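Home | Standards | Field Guides | FAQ | Downloads | Contact

Good Practice for Hand-Held Gripper Collection: Your Questions Answered

These are the questions that come in most often from people who have signed up to record household tasks under the Tiltside practice rules. We've tried to answer them the way we would if you called us up on a slow afternoon, so some of the answers ramble a bit. If you're in a hurry, the short printed card from Utton covers the basics (it's on the Downloads page), but do come back and read the rest when you have a minute!

Who are the rules for?

Anybody who picks up a gripper and records a task in a real home, whether it's your own place or someone else's. They also apply to the people who check the recordings afterward, and to the folks who set the task lists in the first place. We wrote them with small teams in mind, the kind where one person ends up doing all of those jobs in the same week.

Do I need permission from everyone in the home?

Yes, from every adult who lives there, in writing, before the first recording. A roommate who is "probably fine with it" hasn't given permission yet. Visitors are a little different: tell them when they arrive, and stop recording if they'd like you to. Please don't make anybody feel awkward about saying no. It's their evening too.

What should I put away before I start?

Mail, prescriptions, school papers, bank cards, phone screens, and anything with a name or address on it. Family photos should come down or be turned around unless the people in them have agreed to appear. Take a slow walk around at gripper height, and you'll notice things you never see standing up.

How long can one session be?

Two hours at the most, with a break of 14 minutes or longer somewhere near the middle. We know that's an odd number. It was the result of a long discussion in May, and by the end everyone was happy enough to leave it alone. If your wrist or thumb starts to ache, stop right then, even if you're halfway through a task. An unfinished recording can be marked and set aside with no harm done.

How often do the grippers need checking?

Before every session, open and close the jaws all the way 3 times and feel for any catching. Look over the finger pads for tears, and make sure nothing has worked itself loose. A full check against the Weltau sheet is due every 2000 grasps, or sooner if the tool has been dropped. Yes, even onto carpet.

Can two people work on the same surface?

They can, and plenty of our teams like it that way, but agree out loud who is reaching for what. One person calls the item, the other waits with their jaws open and still. It feels silly for the first few minutes and then you stop noticing. Keep cables off to the side where no sleeve or elbow will drag them.

What about small or delicate things, like jewelry?

We're fond of these tasks, and they do ask for some patience. Lay a soft cloth or blanket down first, so anything that slips has a gentle landing. Spread the pieces out enough that a strand of pearls doesn't come up with a bracelet hanging from it. Never use anything the owner would be heartbroken to lose, and close the jaws only as far as you need to hold on. A tray with a raised edge makes a good drop-off spot for hair ties and bracelets alike.

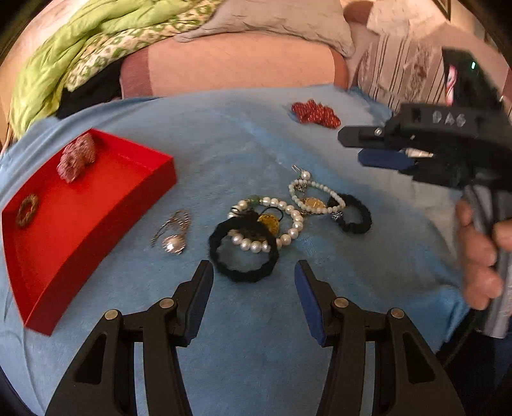 What score does a recording need to pass review?

A recording passes at 83 points or higher on the Ouazzani review form. Anything under that goes back to the person who made it with a note, and they're welcome to record the task again.

May I delete a recording that went badly?

Please don't! Drops, fumbles, and second tries are all useful and should stay in with the right label. The exception is anything private that slipped through, which you should report to your team lead the same day so it can be removed properly.

Where do I send a question that isn't covered?

Use the Contact page and put the rule number in the subject line if you know it. We read everything, though it can take us a few days to write back.

Last updated July 19, 2023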